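Handbuch Vorführstation Studier
Teil 4: Vorführung am Tag der offenen Tür

4.1 Geltungsbereich

Dieser Abschnitt gilt für die Station "Bett und Textilien" und für den Handgreifer Cleron. Die Stationen im Erdgeschoss sind in Teil 3 beschrieben. Wer die Station zum ersten Mal betreut, liest vorher Abschnitt 2.2 (Not-Halt am Standgerät) und lässt sich von Urho Lappalainen oder Nelli Peltonen einweisen. Die Einweisung wird im Stationsbuch eingetragen.

Pro Durchgang sind höchstens zehn Besucher im Raum. Ein Durchgang dauert 10 Minuten, der Wechsel ist darin nicht enthalten.

4.2 Vorbereitung

1. Vorhang so weit öffnen, dass kein direktes Sonnenlicht auf die Liegefläche fällt. Im August ist das vormittags nur mit halb geschlossenem Vorhang möglich.

2. Laufweg zwischen Tür und Bett freiräumen. Taschen und Jacken der Besucher bleiben im Flur.

3. Akku in den Handgreifer einsetzen und verriegeln. Der Ladestand muss zu Beginn 100 Prozent betragen. Ersatzakkus liegen bei Ritva Kiiskinen am Empfang.

4. Handgreifer einschalten und warten, bis die Bereitschaftsanzeige dauerhaft leuchtet. Blinkt sie länger als eine Minute, das Gerät ausschalten und mit Schritt 3 neu beginnen.

5. Finger dreimal vollständig öffnen und schließen. Beide Finger müssen sich gleichmäßig bewegen. Bei Schleifgeräuschen den Greifer nicht verwenden und das Ersatzgerät holen.

6. Greifbeläge mit einem trockenen Tuch abwischen. Flusen in den Rillen mit der weichen Bürste entfernen.

ACHTUNG: Keine Reinigungsmittel auf die Greifbeläge geben. Die Oberfläche wird davon glatt und hält feine Stoffe nicht mehr.

7. Aufzeichnung am Standgerät auf "Vorführung" stellen. In dieser Einstellung werden die Daten nach dem letzten Durchgang gelöscht.

4.3 Ablauf der Vorführung

1. Besucher begrüßen und auf den Mindestabstand zum Bett hinweisen. Kinder stehen vorn, aber nicht zwischen Bett und Wand.

2. Kurz erklären, was gezeigt wird: Ein Mensch führt den Greifer mit der Hand, die Kamera am Greifer zeichnet die Bewegung auf, und später lernt ein Roboterarm aus vielen solchen Aufnahmen. Mehr Theorie ist an dieser Station nicht vorgesehen. Vertiefende Fragen beantwortet Guoqing Mao am Stand von Kemppainen.

3. Den Greifer mit geöffneten Fingern langsam an das Textil heranführen. Das Handgelenk bleibt gerade, der Unterarm wird nicht auf dem Bett abgestützt.

4. Eine Falte zwischen die Finger nehmen. Bei flauschigen Stoffen die Finger etwas tiefer ansetzen als bei glatten, sonst greift man nur den Flor.
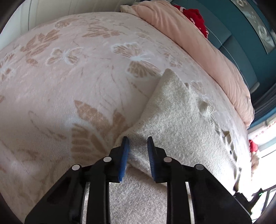 5. Finger schließen und einen Moment halten. Erst danach anheben, gleichmäßig und nicht ruckartig. Rutscht der Stoff heraus, die Finger ganz öffnen und neu ansetzen. Solche Fehlgriffe dürfen die Besucher sehen, sie werden nicht überspielt.

6. Das Textil in Richtung Bettmitte führen, ablegen, Finger öffnen, Greifer senkrecht wegziehen.

7. Die Schritte 3 bis 6 an einer anderen Ecke wiederholen. Danach kann ein Besucher den Greifer übernehmen.

Hinweis: Die Kamera hat ein sehr weites Blickfeld. Auf dem Monitor wirken gerade Kanten gebogen und die Bildecken sind dunkel. Das ist keine Störung. Die Frage danach kommt in fast jedem Durchgang.

4.4 Besucher führen den Greifer

1. Handschlaufe anlegen und am Handgelenk festziehen.

2. Gerät übergeben, solange die Finger geöffnet sind.

3. Neben dem Besucher stehen bleiben, auf der Seite des Standgeräts. Die freie Hand des Besuchers bleibt vom Greifer weg.

VORSICHT: Quetschgefahr an den Gelenken. Nicht in die Aussparungen der Gelenkplatten fassen. Lange Haare zusammenbinden, Schals und Bänder an Kapuzen ablegen.

4. Nach zwei Versuchen das Gerät wieder übernehmen. Bei großem Andrang nur ein Versuch.

Kinder unter zehn Jahren führen den Greifer nur gemeinsam mit einer erwachsenen Person.

4.5 Störungen während der Vorführung

Finger schließen nicht: Akku prüfen. Ist der Akku in Ordnung, Gerät ausschalten, Verriegelung kontrollieren, wieder einschalten.

Fehler 2570 auf dem Monitor: Die Verbindung zum Standgerät ist unterbrochen. Das Kabel am Standgerät abziehen, neu stecken und die Aufzeichnung erneut starten. Tritt der Fehler ein zweites Mal auf, Sebastião Sampaio rufen und den Durchgang ohne Monitor zu Ende führen.

Bild ist zu hell: Vorhang weiter schließen. Die Belichtung nicht von Hand verstellen - die Einstellung gilt sonst auch für die Aufnahmen nach dem Öffnungstag.

Faden hat sich im Gelenk verfangen: Gerät ausschalten, Akku entnehmen, Faden mit der Pinzette aus dem Flendine-Werkzeugsatz lösen. Nicht ziehen.

4.6 Nach dem letzten Durchgang

1. Aufzeichnung beenden und die Löschung am Standgerät bestätigen.

2. Handgreifer ausschalten, Akku entnehmen, Akku in die Ladeschale legen.

3. Greifbeläge wie unter 4.2 reinigen und auf Risse prüfen. Beschädigte Beläge immer paarweise tauschen.

4. Zahl der Durchgänge und alle Störungen in das Stationsbuch eintragen.

5. Schlüssel bei Ritva Kiiskinen abgeben.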